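January 1, 2020

Notebook, union office at Gravutley. Written in the evening, for me and for whoever takes the next shift at the table.

The ballot papers for the Bornine depot are all back from the printer. We counted the envelopes two times, Muchen Zheng and I, and both times the result was 1,703. The membership list from Pladia has the same number, so the list can be closed. Please do not add names by hand after today. If somebody comes with a late form, put it in the blue folder and write the hour on it.

The pay claim stays at 5 percent. Arnaldo Neves wanted to open it again, but the drivers already voted for this text and I don't think we can change it without a new meeting. The company offer is still 3 percent plus one payment of 200, and the payment is not for the part-time people. This must be in the first paragraph of the leaflet — in the old version it was on the back side.
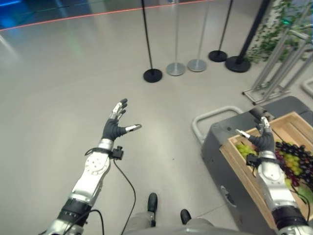
Dušan Vasić

Strike fund: the rules say payment starts from the second day out. I have asked Frade branch how they did it with the night shift, where one shift touches two dates. No answer yet.

To do: correct the leaflet, call Simão Gouveia for the sound system, ask for the permit for the square. The ballot closes in February, so the permit can wait a few days, the leaflet can not.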